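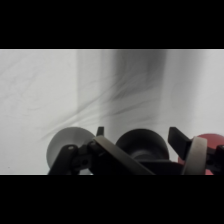 Velldale Allotments: Frequently Asked Questions

Who may apply for a plot?

Any adult living in Velldale or Bulberg may apply. One application is accepted per household.

How long is the waiting list?

Most applicants wait 2 years. Half plots become free more often, and applicants may ask to be considered for either size.

How large is a full plot?

A full plot measures 200 square metres. Paths between plots are shared and must be kept clear — sheds and water butts may not stand on them.
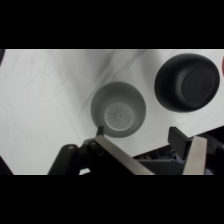

Reading time: 2 minutes

When is rent due?

Rent is payable each June. Tenants who have not paid within eight weeks will receive a written notice from the Allotments Office.

May I keep hens?

Hens are permitted at the Olivares site only, up to a limit of eight birds. Cockerels are not allowed on any site.

Are bonfires permitted?

Bonfires may be lit from November to February, after 4 pm. Household waste must not be burned.

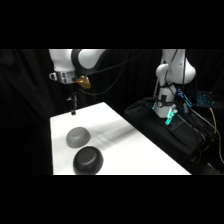

Two bands of black, a white arm and a pleated curtain.

How do I report a broken tap or gate?

Please write to Flurina Kaufmann, Site Officer, giving your plot number. Reports concerning the Delutier Lane gate should be marked "Gate".

May I share my plot with a friend?

A tenant may register one co-worker. The co-worker has no right to take over the tenancy, but
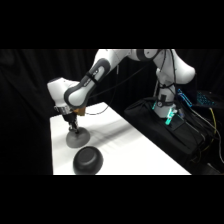
may apply for a plot in the usual way and will keep any place already held on the waiting list.

How do I appeal against a decision?

Appeals should be sent to Cristóbal Pereyra, Allotments Manager, quoting form 766.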